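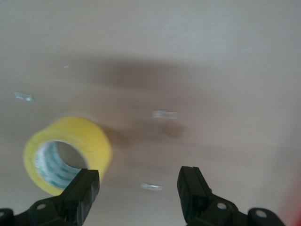 **Hercombe Supply to Open Prirkeck Distribution Center in January**

*New site will handle packing, small-parts kitting and returns for independent hardware stores*

PRIRKECK – Hercombe Supply, a wholesale distributor serving independent hardware stores and repair shops, announced today that it will open a distribution center in Prirkeck in January. The site will take over all packing, kitting and returns work now carried out at the company's original warehouse on Balogun Road, which will remain open as a trade counter and regional office.

The Prirkeck center will employ 60 people when it opens. All current Balogun Road warehouse employees have been offered positions at the new location at their present rate of pay or higher. Recruitment for the remaining openings, including receiving clerks, order packers and shift leads, will begin shortly before the move.

"Our customers run small stores, and they order the way small stores order: one box of hinges, two switches, a spool of wire," said Kazimír Havlíček, Managing Director of Hercombe Supply. "The Balogun Road building was laid out for full pallets. We have worked around that for a long time. Prirkeck has been planned from the loading dock inward for the mixed carton, and our customers should notice the difference in their first delivery."

**Changes for store customers**

Under the new arrangement, the daily cutoff for next-day orders will move from noon to 4:00 p.m. for all accounts within the regular delivery area. Customers outside that area will keep their present delivery schedule through the spring, when the company expects to announce revised routes.

Hercombe will also remove the minimum quantity on most electrical, plumbing and fastener lines. Stores will be able to order single units of items that were previously sold only by the inner case. Unit prices for full cases will stay the same. A small handling charge will apply to broken cases and will be shown as a separate line on each invoice.

Orders containing parts from several product groups will be packed together wherever weight limits allow. At present, electrical and plumbing goods are picked in separate areas of the Balogun Road warehouse and often leave the building in separate cartons, sometimes on different trucks. Store owners have raised this point repeatedly in the company's annual customer survey.

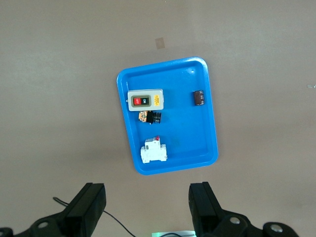
Small-parts kitting will be expanded as part of the move. Hercombe currently prepares kits for a limited number of repair shops, combining the parts needed for a common job under a single item number. Beginning in January, any account holder may request a custom kit through the order desk. The company has set aside space for 1000 kit designs in the opening phase. Requests will be reviewed in the order received, and customers will be given a price and a start date in writing before any kit is added to their account.

**Packaging and returns**

The opening of the Prirkeck center will bring changes to the company's packaging standards. Cartons will be offered in seven sizes, replacing a larger and less consistent range that had grown up over the years. Loose plastic fill will be withdrawn in favor of crumpled kraft paper. Customers who have been saving and returning reusable totes may continue to do so; drivers will collect empty totes at the time of delivery, and no paperwork is needed.

Returns will be processed at Prirkeck from the first day of operation. Stores should continue to use the existing return form, but goods should be addressed to the new site once the move is complete. Returns already in transit to Balogun Road will be forwarded at no cost to the customer. Credits will be issued after inspection and will appear on the next monthly statement.

**Systems and account information**

Order tracking at the new center will run on Nemow, the stock and dispatch software that Hercombe introduced at its trade counter last year. Account numbers, passwords and credit terms will carry over without change. Customers who place orders by phone or fax may continue to do so, and the order desk number will remain the same.

A short pause in shipping will be necessary while stock is transferred. Customers will receive the exact dates by mail and are encouraged to place larger seasonal orders in advance. Emergency orders for heating and water shutoff parts will be filled from the Balogun Road trade counter throughout the transfer period.

"We are asking our customers for some patience during the changeover, and we are aware that winter is a busy season for many of them," Mr. Havlíček said. "The trade counter will be fully staffed, and I would urge anyone with an urgent job to telephone before making the drive so that the parts can be pulled and waiting."

**Open house**

Hercombe will hold an open house at the Prirkeck center following the move. Account holders, suppliers and neighboring residents are invited to tour the receiving area, the packing floor and the kitting room. Closed-toe shoes are required on the warehouse floor, and children must be accompanied by an adult. Parking will be available in the east lot, with overflow parking along the service road. Details will be mailed with the January statement.

**About Hercombe Supply**

Hercombe Supply is a privately held wholesale distributor of hardware, electrical, plumbing and maintenance products. The company began as a single trade counter on Balogun Road and now supplies independent hardware stores, repair shops, schools and property managers across the region. It serves 1000 active accounts.

**Contact**

Press inquiries may be directed to the Office of the Managing Director, Hercombe Supply, Balogun Road. Customers with questions about orders, returns or custom kits should contact the order desk between 7:00 a.m. and 5:00 p.m. or speak with their delivery driver, who can pass on written requests. Job applicants should apply in person at the trade counter or by letter, marked for the attention of Personnel.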